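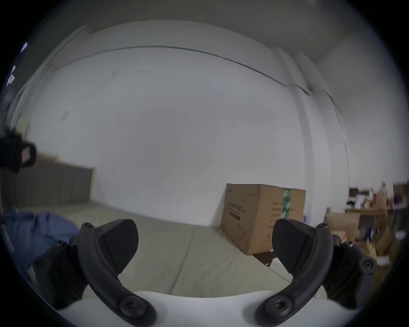 28 de septiembre de 2025. Cuaderno del taller, pancarta del Solholm

Seguimos con la pancarta grande para el desplazamiento a Drircombe. La novedad es que ya no encoge. La mala noticia es que ahora se estira, y solo por la mitad, así que el escudo del club ha adquirido el perfil de alguien que ha comido demasiado. Mohammed-Awal Abubakari dice que eso refleja fielmente a la afición. Lo anoto por si hay que defenderlo delante de la peña.

Tela: la de Kırmızıgül, el poliéster de punto, rollo nuevo. Cambia el tacto con respecto al anterior y cambia el rojo, aunque en el albarán ponga el mismo código. Llamé. Me explicaron que es el mismo rojo. Puse un retal de cada rollo en la ventana y los miré hasta convencerme de que uno de los dos rollos, o yo, no estábamos bien. Para el fondo uso solo el rollo nuevo. El viejo queda para las letras pequeñas y para la bandera de los niños, que no van a protestar por el tono.

Pruebas de pintura con Wellamine sin diluir, brocha plana:
- Retal A, una mano: cubre mal, se ve la trama. Flexible.
- Retal B, dos manos, secado de un día para otro: cubre bien. Al doblarlo cruje como una patata frita.
- Retal C, dos manos, la primera rebajada con agua: cubre casi igual que B y no cruje. Este.
- Retal D: lo pisé.

Peso de C seco, 584 g. Empapado en el cubo y escurrido a mano, 1125 g. Casi el doble. Conviene que lo sepa quien vaya a sujetar la pancarta, porque en Drircombe llueve siempre que jugamos nosotros y los que se ofrecieron con tanto entusiasmo en el bar lo hicieron pensando en tela seca. La última vez acabaron sujetándola a la altura de la rodilla y la fila de atrás se pasó medio partido leyendo «HOLM».

Cosido. Junté los paños con costura plana y aguja de 100, que en este tejido es demasiado gruesa y deja agujero. Lo sé, lo escribí yo mismo en este cuaderno en la primavera, subrayado. Descosí el tramo de la derecha. El de la izquierda lo dejo, está detrás del león y el león va a llevar mucha pintura.

La tensión del hilo inferior sigue bajando sola a mitad de costura. Limpié el canillero, cambié la canilla, hablé con la máquina en un tono que no repetiré. Mejora un poco si se cose despacio. Mohammed-Awal cose despacio por naturaleza; yo no, y por eso me ha quitado la máquina hasta nuevo aviso y me ha puesto a cortar letras. 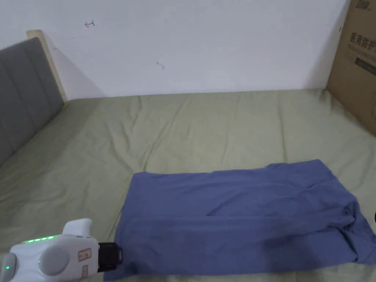

El problema de fondo es el reparto de la tensión a lo ancho. Tal como está planteada, la pancarta es una sola superficie sujeta por el borde de arriba y el de abajo, y todo lo que tira la gente de los extremos se lo traga el centro. Si la montamos en paños verticales, con la costura haciendo de refuerzo, cada uno debería aguantar lo suyo. El cabecero gris de la foto sirve de modelo para lo que quiero decir: paneles verticales con su costura a la vista. Sin el acolchado, claro, o necesitaremos una grúa. La sábana verde sirve para la otra mitad de la explicación, porque tiene pliegues en diagonal hacia la izquierda, y en diagonal se nos arruga también a nosotros el fondo cuando lo tensamos de dos esquinas. Con letras encima, una arruga así convierte una L en una I y ya tenemos otra vez a la gente preguntando en qué idioma animamos.

Mohammed-Awal no lo ve. Objeta que con costuras verticales la pintura va a romper justo en el relieve, y que el león tendría una raya en mitad de la cara. Tiene razón en lo del león. Propone cinta de refuerzo pegada por detrás y nada de costura. Le recordé lo que pasó con la cinta en el partido de copa. Me recordó quién eligió aquella cinta. Lo dejamos en probar las dos cosas sobre retal antes de tocar la tela buena.

Letras. Cortadas la S, la O y la L. La segunda O la calqué de la primera y aun así ha salido más estrecha, misterio que achaco a la tiza. La M no cabe en la mesa. Hay que cortarla en el suelo, y para eso hay que barrer el suelo, y para eso hay que encontrar la escoba, que ahora mismo es el mástil de la bandera de los niños.

Asunto del texto: desde la peña piden cambiar el lema. Es el tercer lema. El primero era demasiado largo, el segundo lo usa ya el rival y el nuevo lleva una eñe. Yo no tengo nada contra la eñe, pero la virgulilla es una pieza suelta, pequeña y curva, y las piezas sueltas, pequeñas y curvas se despegan en el autobús. Contestado que sí, con la boca pequeña.

Ignífugo: sin el certificado del tratamiento no nos dejan entrarla en Drircombe. Pedido el papel a Kırmızıgül por segunda vez. Me mandaron el catálogo de noviembre. Muy bonitas las cortinas.

Pendiente:
- Probeta con costura vertical y probeta con cinta, las dos pintadas como el retal C. Colgarlas con peso una noche.
- Agujas finas. Comprar, y esconder las de 100.
- Insistir con el certificado.
- Preguntar si alguien ha medido la barandilla de la grada visitante o si otra vez vamos a ojo.
- Rehacer la O estrecha. O estrechar la otra, según cómo ande de tela.
- Devolver la escoba.

Nota de Mohammed-Awal, a lápiz en el margen: «la barandilla la medí yo el año pasado, está apuntada en la tapa de este cuaderno». Miro la tapa. Está apuntada, debajo de un cerco de café. Se lee un cuatro, o un nueve.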